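# Who Cooks When 363 People Turn Up Hungry?

Suppose your aunt is getting married and has invited everyone she has ever met. They will all want lunch, and they will all want it at one o'clock. Your kitchen at home has four burners and one good pan. You can see the trouble coming.

So your aunt calls a caterer. A caterer is a cook, or a whole team of cooks, who makes the food in one place and then drives it to another. The driving is where the job gets interesting. Anybody can be proud of a lasagna in the oven. It takes nerve to be proud of one in a van, going around a corner.

## First, a lot of math

Sorry. You were hoping for cake, and cake is coming, but catering begins with multiplication.

Say each guest will eat two bread rolls. With 363 guests, that makes 726 rolls. Then the caterer remembers your uncle, who eats five, and orders extra. She also asks which guests can't eat certain foods. Some people get sick from nuts, milk, wheat, or shellfish, and "I picked the nuts out" isn't good enough. Those meals are made separately, with clean boards and clean knives, and each one gets a label with a name on it.

Mattes Dreßler runs a catering kitchen called Gerlach, in the town of Stircombe. His biggest job so far was a school reunion for 458 people. He planned the potatoes for it on the back of an envelope, lost the envelope, and had to plan the potatoes again. He now uses a notebook, and the notebook is tied to the fridge with string.

## The kitchen you never see

Most caterers cook in what is called a prep kitchen. No guests ever come in, so there are no candles and no one folding napkins into swans. There are long counters, deep sinks, big fridges, and a great deal of chopping.

The cooks work backward from lunch. If the guests eat at one, the van has to be unloaded by noon. If the van has to be unloaded by noon, it should leave at eleven. Keep going like this and you find out that somebody is peeling carrots at six in the morning. That somebody is usually the newest person on the team.

Some things are made the day before. Soup doesn't mind waiting, and many stews taste better for it. Salad minds very much. Dress a salad the night before and by lunchtime you have a bowl of something that belongs in a pond.

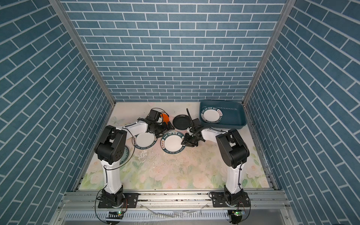

*Blue brick-pattern walls and a flowery mat in pink, peach, and green.*

## Hot stays hot, cold stays cold

Now for germs. They are too small to see, they are nearly everywhere, and they love a picnic. Germs grow fastest in food that is sort of warm, like potato salad left in the sun while the grown-ups make speeches.

Caterers fight back with boxes. Hot food goes into thick boxes that hold the heat in. Cold food goes into other thick boxes packed with ice. A caterer will also poke the food with a thermometer, over and over, and write the number down each time. It looks fussy. It is fussy. It is also why you can eat the chicken.

Washing hands comes into it too, before cooking, after touching raw meat, and after nearly everything else. A caterer's hands are some of the cleanest hands you will ever meet, and some of the driest.

## Getting it there in one piece

Every tray has its place in the van. Heavy things go on the bottom. Tall cakes often travel in pieces and get stacked when they arrive, so if you have ever wondered how a three-story cake fits through a door, it probably came in as three one-story cakes.

On the trip to that reunion, Mattes packed 70 trays and 19 jugs of gravy. One of the jugs had a loose lid. He would like us to move on to the next section.

## Then it all has to go back

Lunch is over and the guests are dancing, some of them badly. The caterer is scraping plates. Forks are counted on the way out and again on the way home, and the two numbers hardly ever match. Spoons go missing most of all. They turn up in flower beds and coat pockets, and at least one has been found inside a tuba.

## Try it yourself

You can cater something small. Pick a lunch for your family and ask a grown-up to help with anything hot or sharp.

1. Write down who is coming and what they can't eat.
2. Choose one dish. Sandwiches count.
3. Work out how much you need, and add a little for the person who eats like my uncle.
4. Decide when lunch starts, then work backward to find out when you should.
5. Wash your hands. Then do it again after you pet the dog.

Count the spoons when you're done.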